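The Second Hand

Tharushi had been told that the paper would be accepted if she could explain one number. The number was 82. Out of 400 trials in the simulated kitchen, the method had chosen the wrong hand 82 times, and the reviewer wished to know why.

She stayed in the laboratory on Tuesday until the cleaners had gone. Gayan stayed also, although he had a train to catch at nine.

"Show me the wrong ones again," he said.

The method was simple, and she was a little proud of it. They called it Ilo. Before each movement, Ilo asked both hands what they would do next, and each hand gave a guess and a price. The cheaper guess won. In the old method, the one from Flurach, a person had to decide the order beforehand, and if the order was bad, the hands waited for each other like two polite people at a door.

"Trial 139," she said. "The left hand goes to the plate. It should wait."

"Wait for what?"

She opened her mouth and closed it. She had written the rule herself, last August, in the kitchen of her aunt in Urnivitz. The plate came second. Why did the plate come second? Her aunt had always laid the food first and brought the plate after, and Tharushi had put this into the rules without noticing.

"Who says it is wrong?" asked Gayan.

"The score says it."

"And who wrote the score?"

She did not answer. She made a copy of the test and took out the rule about the plate. It was one line. Then she started all the trials again, and they ate the biscuits from Thilini's drawer — they would have to buy new ones.

At half past eight there were 30 wrong trials. Gayan read the list twice with his finger on the screen.

"These 30 are real mistakes," he said. "A hand closes too early. We can write about them."

"And the other 52?"

"The other 52 were your aunt."

Tharushi laughed, but she felt also some shame. She wrote to the reviewer that same night. She told him about the line, and she put both numbers in the table, the old one beside the new one, so that he could judge. Then she telephoned Urnivitz. It was late there, and her aunt was worried at first.

"Do you remember how you set the table?" Tharushi asked.

"Like everybody," said her aunt.
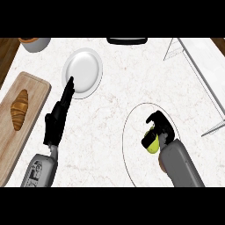
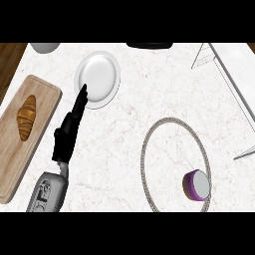

Two views of the simulated counter, with the croissant on its board and the left hand at the plate.

Petrică Dinu
Research assistant and writer of short stories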